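Upholstered Seating Needs a Repair Standard

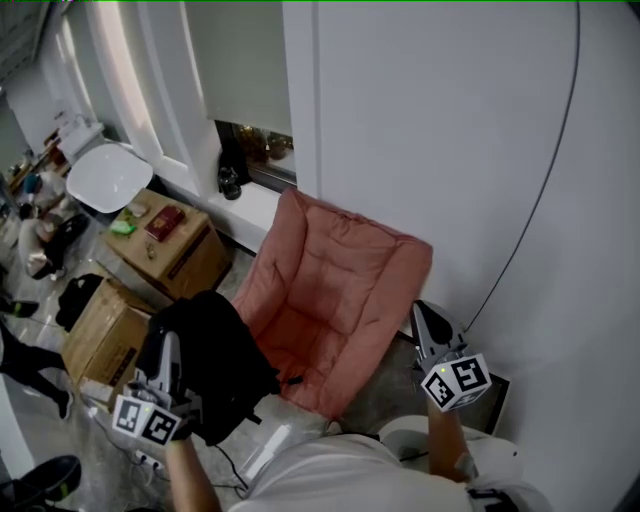

Photo: Lena Sikora

Most household appliances sold today come with a parts diagram. A dishwasher has one, and so does a forty-dollar box fan. An upholstered chair, which may cost ten times as much as the fan and is expected to last longer, usually comes with a law label, a care tag and nothing else. I think this is a fault in how the product is specified, and it can be corrected at low cost.

Consider what fails. In a padded armchair the frame is seldom the first thing to go. The seat foam loses height, the suspension under it stretches, and the cover wears through at the front edge and the arms. All three are service items in the engineering sense: they degrade at a predictable rate while the rest of the assembly stays sound. In most current chairs none of the three can be reached without pulling staples.

Last November I went through the repair log kept by Natnael Seyoum, who runs an upholstery shop in Gridville. The log lists 258 seating jobs. Of these, 170 were foam or suspension work in which the cover was still usable when the chair arrived. In 83 of those the cover was then damaged during removal and had to be replaced too. The customer paid for fabric that had nothing wrong with it. One shop's log is a small sample, and the older chairs in it may not match what is being sold now, but the failure pattern agrees with what other upholsterers have told me.

The usual objection is cost. A zippered access panel on the underside of the seat deck adds a zipper, a seam allowance and a few minutes of sewing. Bogdan Śliwiński, a production engineer at the contract furniture maker Brollell, put it to me as a matter of sequence: if the panel is drawn into the pattern at the start, it is cheap, and if it is added after the pattern is graded, it is expensive. Thick quilted covers are harder, because the batting is stitched to the face fabric and the piece has to come off as one unit. Even there, a hook-and-loop closure along the rear rail would let the deck be opened and closed again.

A second objection is that buyers do not ask for it. They have no way to ask. A showroom tag gives fiber content and overall width. It does not give foam density, suspension type or the method of cover attachment, so two chairs with very different service lives look the same on paper — and the cheaper one wins.

What I would put in a voluntary standard is short. The label should state foam density and thickness. It should state whether the seat cushion can be replaced without removing the cover. The maker should publish the cut dimensions of the seat foam, so that any shop can order a block to size. Fabric matching can be left out, as dye lots drift and no maker can promise a color for ten years.

Grellance already prints foam dimensions on the underside of its lounge line. The company did this for its own warranty staff, and customers found it later. Retail price did not change.

Local governments have an interest as well. A chair that cannot be re-foamed for a reasonable sum goes to the curb, and bulky items are costly to haul. A city could start by asking for the label in its own purchasing, where an order may run up to 700 seats. Suppliers tend to answer a purchase order faster than they answer an essay.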